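In praise of the dark mat

5 Dec 2003

I have worked with small metal parts for many years, first at Neagu and later in a repair room in Promcombe, and I hold one opinion which my colleagues find exaggerated. A good surface under the part is worth more than a good lamp above it.

On a bare white table a small gear is difficult to see well. The table is bright, the metal is bright, and the eye gets tired between the two. Put a dark mat between them and the teeth come forward by themselves.

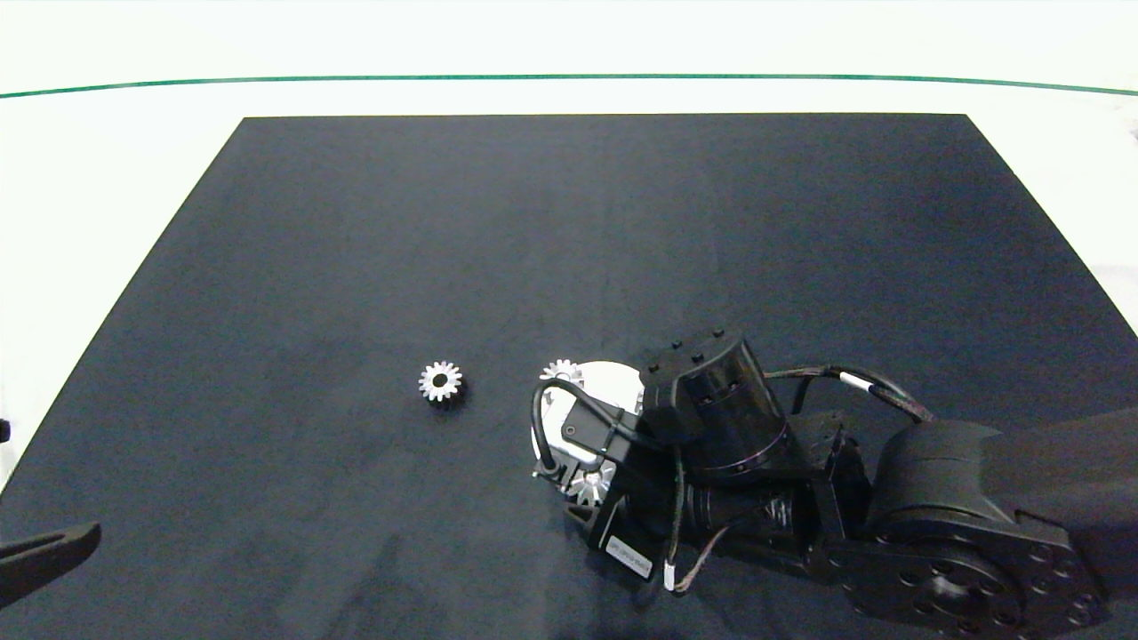

A small spur gear on a dark grey mat, over a white tabletop.

People tell me that a mat is an expense and that it collects dust. Both are true. I paid 31 for mine, and every evening I must brush it. But in March I sorted 785 pieces from the old Tomer stock, and I did it without a headache, which I could not say of the year before.

My second point concerns the bevel gear. A spur gear can lie flat and still show you its whole edge, so the mat does most of the work. A bevel gear is another matter. Its teeth run inwards on a slope, and one tooth shines while its neighbour stays brown and dull, although both may be equally good. I think such a gear must be lifted and looked at from the end, with the bore towards you, and then turned slowly. It takes eight seconds, perhaps. I have seen people give it one glance from above and write "good" on the card.
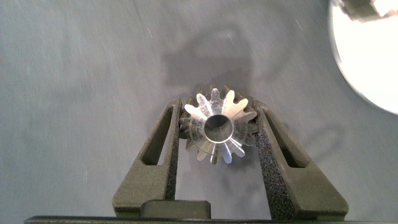

Rodica Moldovan wrote to me that she agrees about the mat but not about the turning. With a tray of 200 bevel gears, she says, eight seconds each is a luxury, and a fingertip run over the teeth finds a burr sooner than the eye does. She would rather spend the time on cleaning the bores.

I accept the part about the burr. The finger is quick — but it does not notice a stain, and a stain is often where the rust begins. At Listgate they do both, first the finger and then the eye, and I would like to see this become the habit in smaller rooms also.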